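Dulbridge Shared Workshop
Sorting Cell Build: Frequently Asked Questions

The following answers are provided for members who wish to take part in the sorting cell build, or who plan to construct a similar cell at home. Questions not covered on this page may be left with Phyllis Whiteley at the front desk.

What is the sorting cell?

The sorting cell is a small bench-scale project in which a robotic arm places parts into colored trays held in a rack. The project was approved in December and is led by Ramiro Pacheco. Work is carried out in two forms: a computer model, in which layouts and arm movements are tested, and a physical build on the workshop floor.

Who may take part?

Any member who has completed the general safety session may join. Prior experience with robots is not required. Members under 18 must be accompanied by a parent or guardian at all times when the physical arm is powered.

Why is a computer model used?

A new layout must be run in the model before it is tried on the physical cell. Moving a tray in the model takes a few seconds, and a collision there causes no damage. Members building at home are advised to follow the same order of work — particularly if the arm is secondhand or no longer under warranty.

How is the cell laid out?

The current model places the arm on a green mounting plate at one side of a dark gray mat, with the rack across from it. A yellow tray and a red tray are set in the rack, and three battery-like units stand along its far side. The yellow strip on the mat is the reference line for the rack. Any change to the position of the rack should be measured from this line and entered in the layout file.

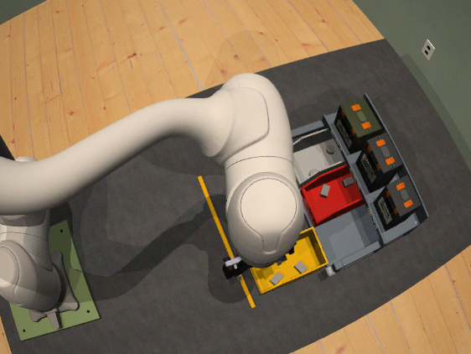 May I change the layout file?

Members may copy the file and change the copy freely. Changes to the shared version are reviewed by Roland Hebden, normally on Friday. Please state which parts were moved and whether the full test routine was run. A layout is accepted after 2000 cycles in the model without a dropped block or a contact with the rack.

What software is needed?

The layout is edited in Vevia, which is installed on the two computers beside the electronics bench. Arm movements are written in Zusov and loaded from the same machines. Members may install both programs on their own computers, but the workshop is unable to offer support for home installations.

How much does a home build cost?

Members who have completed a comparable cell report spending roughly $800, excluding the arm. The largest items are the rack and the power supply. Trays and blocks may be printed in the workshop at the usual material rate.

May the physical arm be run unattended?

No. One trained member must remain within reach of the stop button whenever the arm is powered. The key is held by Dennis Hulme and must be signed out and returned the same day.

How do I book time?

Sessions are booked through the Clegg calendar in blocks of up to 6 hours. Bookings not claimed within 30 minutes are released.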